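Sun 29 October
Notebook, kitchen bench, Stallden room

Came in because the building is quiet and I wanted a full day on the bench without the compressor going next door. Ziad was here until lunch. Ruba joined by phone for the part on the drawer.

The question from Clifford Ross, written on the whiteboard since March, is still "would you let it do your kitchen?" He means it as a yes or no. I am going to try to answer it chore by chore, since that is how it has come out in the logs.

Setup notes first. Both arms homed without faults. Right arm wrist offset rechecked against the block and left alone. Left gripper pads are the new ones from Zoubi, the softer batch. Old pads are in the bag on the shelf with the date on it, do not throw them out, Dima Abu Hammour wants to look at the wear on the inner edge.

Software is the Pokico build from last week with Fares's change to the approach speed. I did not touch the planner. If somebody sees odd pauses before a grasp, that is the new check on fingertip distance and it is supposed to be there.

Morning: wiping

Skipped most of it. The wiping policy still presses too hard at the near side of the mat and too lightly at the far side. Ziad thinks it is the table height value and I think it is the force reading drifting as the arm warms up. We ran it cold and then again after 2 hours and the far side got worse, so I am a bit more sure of my version. He isn't. Leave it open.

For the chore question: no. A person with a cloth does the whole table in less time than the arm needs to find the edge, and the person goes back over the sticky spot.

Late morning: drawer

The drawer is the oldest task on this bench and the one visitors ask for. Opening is fine. The gripper takes the bar handle, pulls, lets go, backs off. Closing is where we lose time. The arm pushes the front face, and if it pushes off center the drawer racks on the runner and stops short. Then it reports success, because the success check only looks at the handle position and the tolerance is too wide.

Ruba's suggestion is to tighten the tolerance and add a second push when the first one falls short. I asked if that hides the real problem. She said a person also pushes a sticky drawer twice. Fair enough. Added it as a branch, not merged.

Also tried having the right arm reach inside for small items. Light boxes slide when the fingers touch them, and toward the back corner there is not much room for the wrist. Two retries, then it times out. I would like a shorter finger set for this. Clifford will say buy them. Gurnitz makes a set that should fit our flange but I have not measured the bolt circle yet, and I am not ordering anything until I have.

Chore verdict: opening a drawer, yes. Putting something in, mostly. Getting something small out of a back corner, not yet.

Afternoon: plates

This was the main thing. Total for the day was 100 attempts at lifting a plate by the rim out of the rack, left arm only, any plate. 86 came out clean. Of the 14 that failed, 6 were the fingers closing on two rims at once, and the rest were slips during the lift.

I am pleased with that number but want to write down what it leaves out. The plates were dry. Nothing was stacked at a bad angle, and I reset the rack by hand after every attempt, which means a person stood here all afternoon so that a machine could pick up plates. If I had put those plates in a cupboard myself I would have been home by three.

The double grab happens most on the rear plates. With the front one in place the fingers have to come down into a narrow gap, and any error in the rim estimate puts one finger on the wrong side. Taking the front plate first avoids most of it. We should just fix the order, front to back, and stop letting the planner choose.
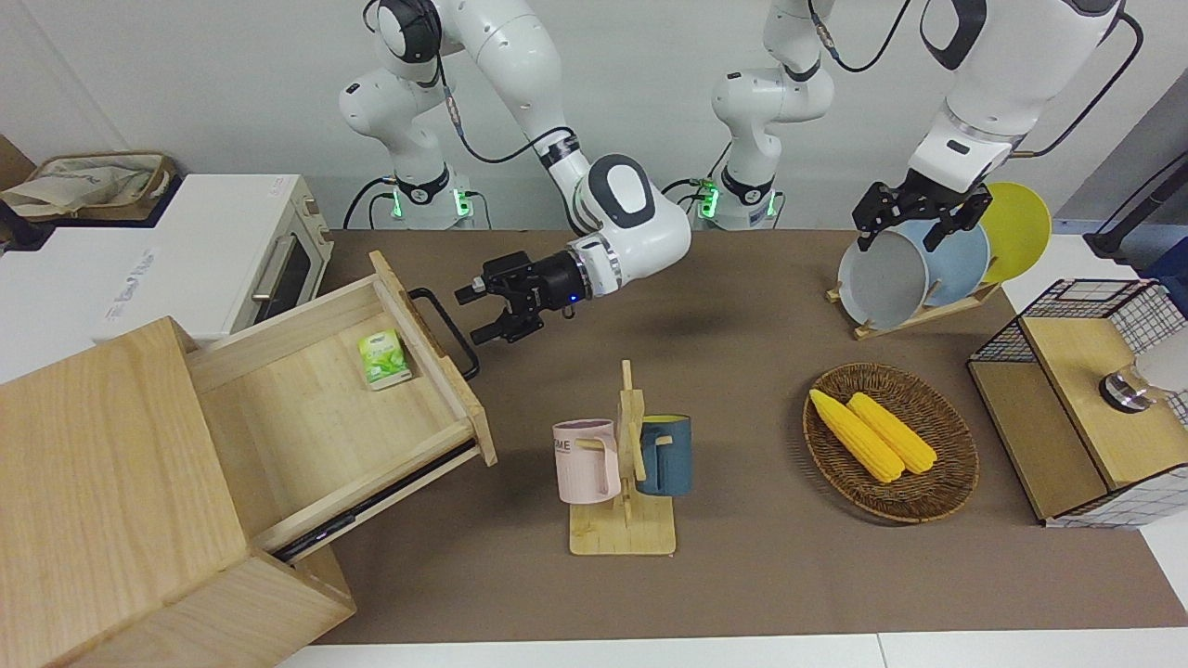 Slips are a different matter. I went through the force logs and in nearly all of them the grip was good at contact and then loosened as the arm began to lift. Could be the softer pads creeping. Could be that the grip force target is set once and never updated when the load comes on. Fares had something for this in an old branch, need to ask him which one and whether it still builds.

Running both arms at the same time worked as long as they stayed on their own sides. The moment the tasks meet in the middle, one arm waits, and the wait is long. I had it do the drawer with the right and plates with the left and total time was not much better than doing them in turn. Dima's schedule viewer would show where the time goes. Ask her for the current version.

Mugs I did not get to. Same for sorting food onto the tray.

So, for Clifford: I would let it open my drawers and unload my plates if I was in the room and in no hurry. I would not leave the house with it running. The shop floor jobs are closer than the kitchen ones, I think, mainly because on a shop floor you can bolt the rack down and it is in the same spot tomorrow.

To do
Measure flange bolt circle before anyone talks to Gurnitz.
Fix plate order front to back, rerun the same count.
Log motor temperature along with wiping force, settle it with Ziad.
Tighten drawer closed tolerance, test Ruba's second push.
Find Fares's grip force branch.
Old pads to Dima.

Arms parked and powered down at 6. Logs copied to the shared drive, folder has today's date and "plates" in the name.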